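Planning the second purchase round: an interview with Visitación Ibarra
July 12, 2025

The equipment plan at Boklow runs to November, and Visitación Ibarra, who prepares it, would like it settled well before then. The first request covered seven grippers and one spare arm. The second is harder to price.

"The arm is a single line in the budget and everyone looks at it," she says. "The parts that wear are spread over several lines, and that is where we overspent last year."

Finger pads are her usual case. They are now ordered in one lot of 124, with a ceiling of 2000 euros for the whole lot, and are charged to maintenance. White housings with printed square markers on their faces are entered separately, as a damaged marker may mean replacing the part that carries it.
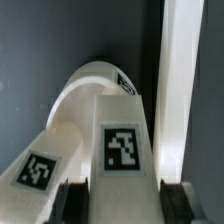
Unai Requena takes a different view of the housings, and would prefer to hold two complete spare grippers on the shelf - dearer at the outset, he concedes, but quicker to fit when a station stops.

Ms Ibarra does not rule this out. Quotations have been requested from Stinex and Simex, and both suppliers have been asked to state delivery times for single parts as well as for full units. "If a housing takes seven weeks to arrive, Unai is right and I shall change the table," she says.

Training remains outside the plan for the present. "I have asked for it to be put back in," she adds. "We cannot buy the equipment in one year and the hours to learn it in the next."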